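Restoring the Meadows at Pistusham

The Pistusham Grassland Trust cares for 53 hectares of old hay meadow between the village and the Dullden brook. Drainage and repeated ploughing had reduced the lower fields to ryegrass and dock by the time the Trust took on the lease.

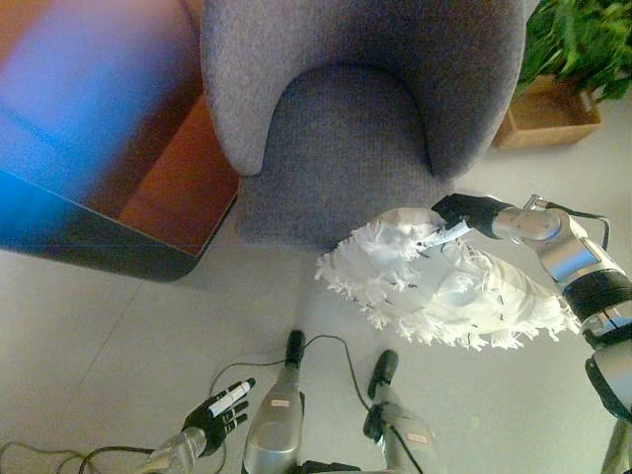
Seed is gathered each July from the upper meadow, where yellow rattle and devil's-bit scabious have survived, and is sown on scarified ground before the first frosts. Members raised 600 plug plants last season for the wetter margins.
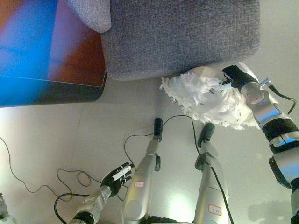 Esko Heiskanen
Meadows Officer

Grants are open to schools and parish groups within the Dullden catchment. Eight were awarded in the past year, among them one to Jedent Primary School for a study of pollinating insects. Applications close at the end of March.

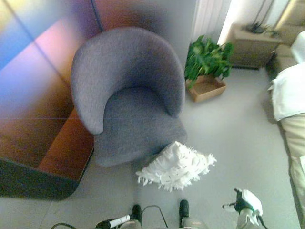
A grey tub armchair, with a potted plant behind.

The Trust's monthly talks resume in the autumn, beginning with an evening on sedges and their identification.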